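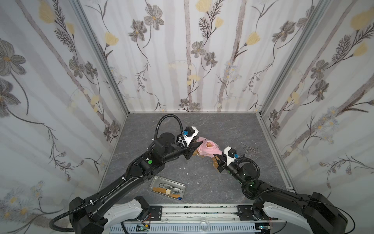 3.2 Cell layout and upkeep

The bimanual cell at our Gurnport site was built for tasks with soft objects and small hand instruments. Both arms are bolted to mounting plates on a single aluminum rail along the front of the enclosure, so that their bases keep a fixed distance from each other. We chose a shared rail after an earlier version, with each arm clamped to the table on its own, lost its calibration whenever the table was moved. The rail and frame were cut by Momitz and assembled in our lab.

The enclosure is closed on three sides and open at the front, where the operator stands between episodes. The walls take interchangeable panels. Figure 4 shows the cell with the floral set fitted and the marbled work surface in place. Panels are swapped between collection blocks, and the panel set is logged with each block. Swapping takes one person a few minutes and does not disturb the arms.

Each gripper carries a small camera on a 3D-printed mount. The mounts were the weakest part of the cell in the first months. The screw holes wore out, and the camera then tilted slightly under load – not enough to see by eye, but enough to shift the view of the fingertips. We reprinted the mounts with thicker walls around the screws and now replace them as a pair, even when only one is worn. After a replacement, the hand-eye calibration is run again for both arms.

The cables needed more attention than the arms did. Power and signal lines for the wrist are carried in black corrugated conduit, which is left in a loose loop over the wrist joint. If the loop is too short, it pulls on the connector when the wrist turns fully inward. If it is too long, it drops into the view of the camera. We set the length with the wrist at its inner limit and then fixed the conduit to the upper segment. Connectors at the gripper are unplugged only with the arm powered down.

Maintenance follows a fixed count of episodes. After every 2,000 episodes, the finger pads are changed, the rail bolts are checked with a torque wrench, and the conduit is inspected for cracks at the bend. A shorter check is done at the start of each shift. The operator moves both arms to the home pose, compares the joint readings with the stored values, and wipes the camera lenses. If any joint is off by more than 2 degrees, the arm is homed again before work begins.

Over the period reported here, the cell was stopped for repair 16 times. Most of the stops were caused by connectors or conduit. In two cases a wrist actuator had to be replaced, and each replacement took around half a working day, including calibration. The second cell, at Kinthorpe, uses the same parts list but a Meijer power supply, and its stops are reported separately in Section 5.

Figure 4. The Gurnport cell with both arms at work on a doll wrapped in a pink cloth. A steel tray with scissors and other items stands in front, and a pair of forceps lies on the work surface.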